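Sakberg Floor Sealer, Water-Based, Matte

Item group: Interior concrete finishes
Supplied by: Hedus Building Products

Sakberg Floor Sealer is a one-part, water-based sealer for interior concrete. It is intended for workshops, storerooms, utility areas and similar spaces where dusting of the slab is a concern and a glossy finish is not wanted. The sealer dries clear and may be applied to new or existing floors.

## Coverage and packaging

The product is supplied in 6-gallon pails. One gallon covers 200 square feet on a steel-troweled slab. Broom-finished or worn concrete will take more, and customers are advised to complete a test patch before ordering for the full area. Pails should be stored upright, indoors and protected from freezing. Product that has frozen must not be used, even if it appears normal after thawing.
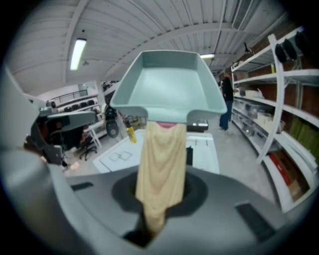

Color should be considered before an order is placed. Sakberg Floor Sealer contains no pigment and will not hide stains, patch repairs or differences between pours. On a pale concrete floor such as the one in the photograph, the sealed surface will look slightly deeper in tone than bare concrete, and the matte sheen is retained. Customers who require a uniform color should order the Hettiarachchi Tinted Base and apply the sealer as a top coat.

## Preparation

The slab must be sound, clean and free of wax, curing compound and earlier coatings. Grease should be removed with Pusidness Concrete Cleaner, and the floor rinsed twice with clean water. Allow the surface to dry fully. New concrete must cure for 45 days before sealing.

## Application

1. Stir the contents of the pail slowly. Do not shake.
2. Apply a thin, even coat with a short-nap roller.
3. Remove puddles before they begin to set.
4. Allow 8 hours before the second coat.
5. Keep carts and shelving off the floor until the second coat has hardened.

Do not thin the product. Tools may be washed with soap and water while the sealer is still wet.

## Limitations

The sealer is not suitable for exterior slabs, ramps, or floors subject to standing water. It does not correct moisture rising through the concrete. Floors with a history of damp should be tested by a qualified contractor.

## Ordering and technical support

Orders are accepted by the pail. Opened pails cannot be returned. Questions on preparation, compatibility or recoating should be addressed to Ashton Sheehan, Technical Services, Hedus Building Products. Please include the age of the slab, its approximate area and the name of any coating previously applied.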